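Section 4: Setting Out and Maintaining the Desktop

This section covers the Stalberg writing desk after the frame has been assembled and leveled (see Section 3). It applies to the wood top on the black metal frame. For the drawer version, use the supplement supplied with the drawer kit.

Revision of December 4, 2024. Replaces the September sheet.

4.1 Before you start

The top is finished on the upper face and all four edges. Knots and changes in grain are part of the wood and are not covered by the Totier surface warranty. Small dark spots do not need to be sanded or filled.

You will need:
Soft cloth, lint-free
Clean water
Gilik surface oil, 548 ml can (one can covers the top and edges twice)
Pencil
Tape measure

CAUTION: Do not use solvent cleaners, abrasive pads or alcohol wipes on the oiled surface. Alcohol lifts the finish and leaves a dull patch that can only be corrected by oiling the whole top again.

4.2 Positioning against the wall

1. Place the desk with the long back edge parallel to the wall.

2. Leave a gap of 2 cm if the baseboard is thicker than the wall clearance of the frame. Otherwise push the back edge up until it touches.

3. Check the level again along the front edge and along both short edges. Adjust the feet as described in 3.6.

4. Route cables over a short edge and down the wall side. Do not run cables across the front half of the top. A cable that hangs over the edge must have enough slack to reach the floor without pulling on whatever is connected to it.

NOTE: The fixing holes under the top are 884 mm apart, center to center. Accessories with a different spacing must be clamped. Do not drill new holes within 50 mm of an edge.

4.3 Setting out the desk items

The layout below is the one used in the Totier showroom. It keeps tall items at the back and on the left, and leaves the right half free for writing. Left-handed users should reverse it.

5. Stand the organizer on the left half of the top with the open side up. Load the compartments from the back: pencils in the back compartment, marker caps and other small parts on the right, sticky notes upright at the front left.

6. Stand notebooks upright against the wall. A single notebook with a stiff cover will stand without a bookend if it is opened by a few degrees.

7. Place the rubber stamp in front of the notebook. Keep the stamp on its base when it is not in use.

8. Place the tape dispenser forward of the stamp, and slightly to the left.

9. Place the alarm clock in front of the organizer. The small pad and any loose sticky notes go in the front left corner.

10. Lay the marker in daily use flat on the wood, toward the back on the right. Markers kept in the organizer take up space needed for pencils and are harder to pick out. 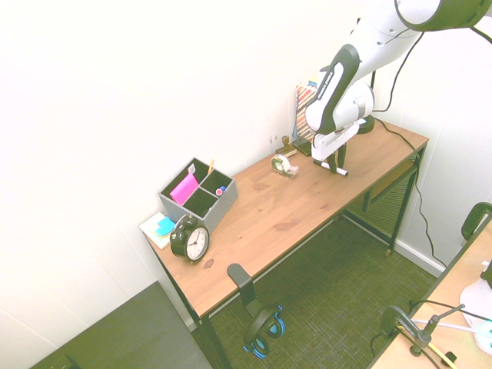

4.4 Markers and pens on the oiled surface

Markers are the most frequent cause of staining reported to the service desk. Ink that enters the open grain cannot be wiped out after it has dried.

11. Replace the cap before putting the marker down. Press until the cap seats.

12. Lay the marker flat and at a right angle to the grain. A round barrel laid along the grain can settle in a shallow groove and is more likely to roll when the desk is bumped.
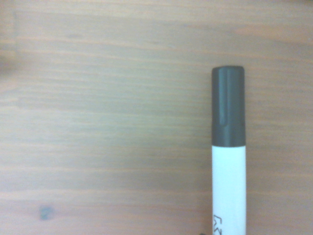 13. Keep the barrel at least 30 mm from the nearest edge. If the desk is used on a sloping floor, use the organizer instead and disregard step 10.

14. If ink reaches the surface, blot it at once with a dry cloth. Do not rub. Wipe once with a damp cloth, along the grain, and dry.

NOTE: Before treating a dark spot as ink, wipe it with a damp white cloth. If no color transfers, compare it with the grain around it. A spot that the grain lines bend around is a knot – leave it alone.

4.5 Routine care

15. Clear the top completely once a month. Wipe along the grain with a damp cloth, then with a dry one.

16. Return items to slightly different positions from time to time. The wood changes color with daylight, and anything that stays in one place for a full season leaves a paler outline.

17. Re-oil when water no longer beads on the surface. Allow 12 hours before putting paper on the top. Sticky notes must not touch freshly oiled wood for 48 hours, as the adhesive strip picks up oil and will not hold afterward.

CAUTION: Oily cloths can self-heat. Spread them flat outdoors to dry, or store them under water in a closed metal can, before disposal.

4.6 Service

Spare feet, edge plugs and the Gilik oil are ordered through the dealer. Quote the number on the label under the back rail. Questions on the finish go to Babita Shukla, and questions on the frame and fixings to Dinesh Rawat, both at the Totier service desk.

For lamp clamps and cable trays, continue with Section 5.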